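Pellham Painter's Tape on Cardboard: A Review After One Very Sticky Winter

I buy a lot of tape. I mark out floor plans, label boxes, mask trim, hold drawings to windows, and make full-size patterns out of whatever cardboard the last delivery came in. So when the hardware store in my neighborhood started stocking Pellham's blue painter's tape in January, I bought one roll to try and went back for more before the month was over. I love this stuff, and I want to explain why, with the few places where it let me down.

First, how it comes off the roll. If you've ever stood there picking at the end of a roll with your thumbnail, you know how much this matters. The Pellham tears straight across with a quick snap of the wrist and leaves a clean end you can find again. No scissors, no little folded tab. It pulls with a steady, light drag, so you can hold one end down with a finger and run out a long line in a single go without it stretching thin in the middle. My old tape, the Sial, used to stretch and then slowly creep back, and a line I'd laid straight at breakfast would have a wave in it by lunch.

I use it on cardboard more than on walls, and that's a surface most tape reviews skip. Cardboard is dusty and a bit furry, and it hates having anything peeled off it. Cheap masking tape either falls off overnight or takes the top layer of paper with it. The Pellham sits right between those two. I can lay a long diagonal, decide I don't like it, lift it slowly and put it down again a little to the left. It's good for one move, sometimes two. After that it has picked up too much fuzz and I use a new piece.

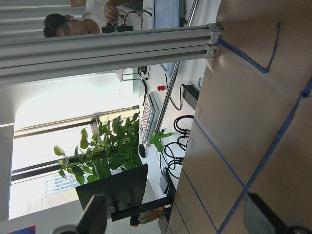

Plultdale, May 12, 2021

Long blue lines on brown board are a pleasure to work with! The color is strong enough to read from across a room, even with daylight pouring in from a big window, and a pale pencil line can't do that. Where two strips cross, you get an X you can find right away. I use crossings like that to mark centers, drill points, or just "put the heavy thing on this spot."

Straight lines are easy for any tape. Bends are harder, and I was curious how this one would do. It's paper, so it won't flow around a tight curve the way the thin stretchy tapes do. A gentle bend is fine if you go slowly and press as you turn. A sharp one will pucker on the inside edge, and you have to choose between flattening the pucker with a fingernail and tearing the strip into short pieces. For a rough hook or a V, I just fold it over itself and call it good. For real curves on a painted wall, buy something else and save yourself the grumbling.

I did one proper test, because I wanted to know how long I could leave it. I put strips on a sheet of cardboard, a painted door, and a window, and left them for 38 days. The cardboard strips had grabbed harder than when they were new, and one took a thin ribbon of brown paper with it. The door was perfect. The window needed a wipe with warm soapy water along one edge where the sun hits. The Sial on the same window left a gummy stripe that I had to scrape.

Now the complaints — there aren't many. The core is flimsy and goes oval if you toss the roll in a bag under anything heavy, and then it jerks as it unwinds. Ballpoint pen skips on it, so use a marker. It also doesn't like cold. In my garage in winter the ends kept lifting until I brought the roll inside to warm up for a bit.

I should mention the Ania tape as well, which costs less and comes in the same blue. It's decent! If all you do is mask baseboards for an afternoon, get the Ania and spend the difference on a better brush. It tears at more of a slant, though, and it's a little too weak for cardboard that gets carried around. I lost half a layout between the kitchen and the car.

A few habits that have helped me: brush the board off with a dry cloth before you start, lay your longest line first and work the others from it, and rub down the last inch of every strip with the back of a spoon. When you lift it, pull low and slow, back along the strip.

I'd give the Pellham 4 out of 5. A stiffer core would get it the last point. There are three rolls in my desk drawer right now and another in the car, and I've started handing them to friends who are moving.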